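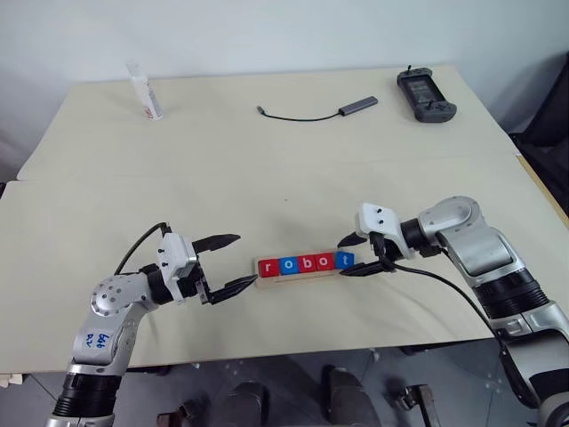 Home Forums Reviews Classifieds Help

Wokness Boards > Kits and Arms
Unach two-arm bench kit with the Clutcombe letter set, worth it?
4 comments, 27 shares

pelicanbrief_nj
Jan 23, 2022

Hi all! I promised a few of you a proper write-up once I'd lived with the Unach kit for a while, so pour yourself something. We've had both arms going since September, mostly on the Clutcombe spelling job (five letter blocks, one tray, spell "robot"). I love it more than I expected to. The arms are quiet, the grippers open nice and wide, and the wrist view is a real help when you're trying to see how a block sits in the slot.

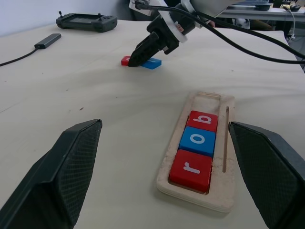
R, O and B in the tray, with the other arm down at the last two blocks.

My best stretch so far is 80 clean spellings in 158 tries. I was thrilled, my spouse was polite about it.

gravyboat
Congratulations, and thank you for writing all this up! I do have to disagree a bit, though. 80 out of 158 is close to a coin toss, and I'd want better at that price. I have the Insaurralde pair and the grippers hold small blocks more squarely, at least on my bench.

pelicanbrief_nj
Fair enough, friend! A good many of my misses are the final T. The right arm does that one, and if it picks the block up a little crooked, it catches on the edge of the slot and then you're starting over. The first four letters hardly ever give me grief.

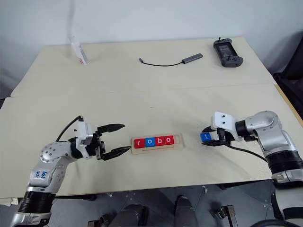

Cables and setup

tumbleweed_pam
Jumping in on a different subject, if that's all right. I have the same Unach kit and I adore it, but please give yourself some slack in the gripper cables before you tie anything down. I tied mine too short and spent a whole evening undoing it. Also, I side with the original poster on the price. The Insaurralde is lovely, but you pay extra for the second arm's software, and that stung.

gravyboat
It did sting, I'll grant you that. Still wouldn't trade.

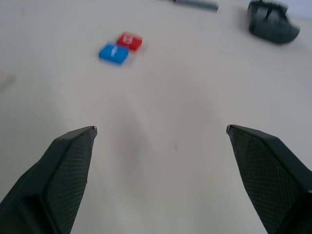 mossyoak
Can you buy the letter blocks without the arms?

pelicanbrief_nj
Clutcombe sells the blocks and tray as their own set, and it comes with a spare of each letter. Mine took 4 days to get here.

Share Follow Report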